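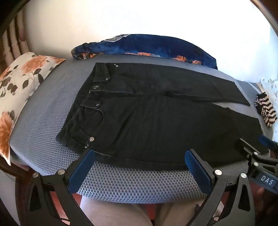
# Review: Vemov Laundry Folding Module

Reviewed for the Altitel household equipment bulletin by Armelle Millet and Damian Zieliński

Folding remains the weakest point in home automation. Floors and dishes have had machines for years, while a pair of black jeans on a bed still waits for a person. Vemov states that its module, priced at 2,000 euros, can take over the task. We tested it over the month of November.

## Results

The module was given 93 garments of mixed type. Towels and pillowcases gave it little difficulty. T-shirts were folded to an acceptable standard, although sleeves were often left showing.

Denim was a different matter. Stiff seams, metal buttons and rivets make the cloth bend unevenly, and the module frequently lost its hold at the waistband. Black denim gave the most trouble in our trials, as the vision software confused the pocket edge with the hem. A patterned duvet left beside the garment made matters worse. We had to clear the bed before each run, which took longer than folding by hand.

## Setup and upkeep

Installation took two of our staff one morning. The manual is clear, but the section on replacing finger pads refers to a part that was not in the box. Vemov supplied it on request. The stated pad life is 800 folds, which we could not verify.

## Rating: 3 out of 10

The module may suit a small guesthouse with large amounts of flat linen. We do not recommend it for family laundry at the present price. The Pistum folding table, reviewed in our previous issue, handles shirts better and stores more easily, though it cannot fold trousers at all.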